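Premo is buying its robot arms in pairs from now on

PREMO, June. I run equipment planning at Premo, which mostly means I'm the person who gets asked why something costs that much. So when we decided to change how we buy automation for our gift-wrap and small-pack work, I asked if I could write the announcement myself, and they let me!

The short version: starting this month we're setting aside money for 8 two-arm stations, and we're buying them in stages over the coming budget year. Ladel is supplying the arms and mounts, Fuchs is doing the rails and enclosures, and Nalix gets the software and the support contract. We went back and forth on single arms for a long time (they're cheaper, obviously, and everybody loves cheaper). But paper-wrapped packages are soft and they dent, and I kept coming back to wanting a gripper on each side of the box.

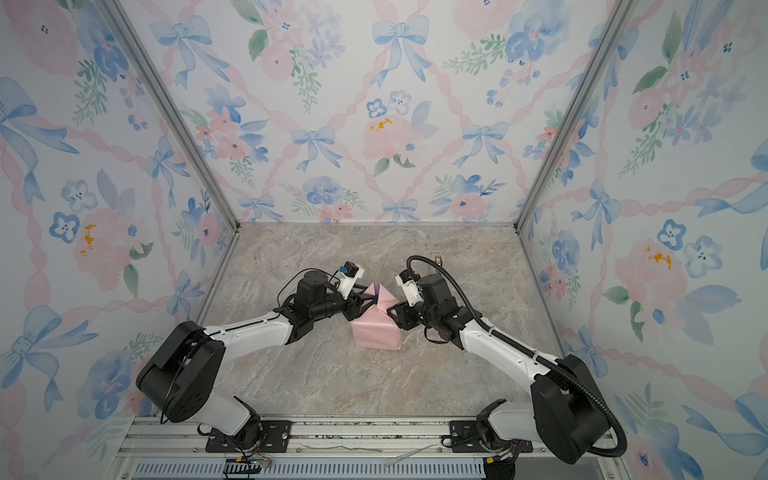
What we're paying for

The arms are the easy line in the budget. What surprised me was everything else: spare gripper fingers, cables, wrist cameras, a rail that both arms can share, and somebody's hours to set it all up. We've put 200 hours of setup time in the plan for the first station and hope to need a lot less for the ones that follow. If you're pricing something like this for your own shop, please budget for the small parts first. I didn't, the first time around, and had to go back and ask for more, and that was not a fun meeting.

Cloth is on the list too. A good share of our orders go out with a folded piece of fabric, and thin fabric is a completely different problem from a carton. So we asked for open, ribbed fingers to be quoted separately and we're keeping that money apart until we've settled on a type.

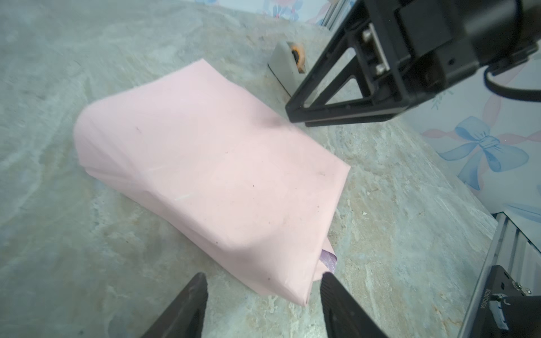 Notburga Bachmann would have liked us to lease the whole lot. Her view is that grippers are changing too fast to own, and that a company our size should hand the arms back after a couple of years and take whatever is newer. I see the point, and we've met her halfway: the arms are a purchase, the grippers and cameras are on a swap plan.

As for timing, the first station goes in before the holiday rush. We're planning on 300 packages a shift to begin with and 600 once both shifts are trained, and I've padded the schedule because I always do. The remaining stations get ordered only after we've gone through the first one's repair bills. 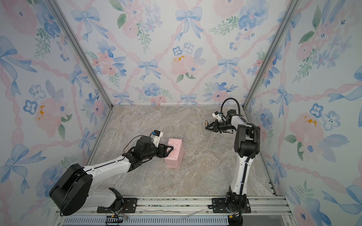
Two arms on a shared rail, with a pink carton in the left gripper.

Suppliers who want to quote on spares or enclosures can write to Benedikt Prantl in the Premo purchasing office. He's got the parts list and will send it to anyone who asks.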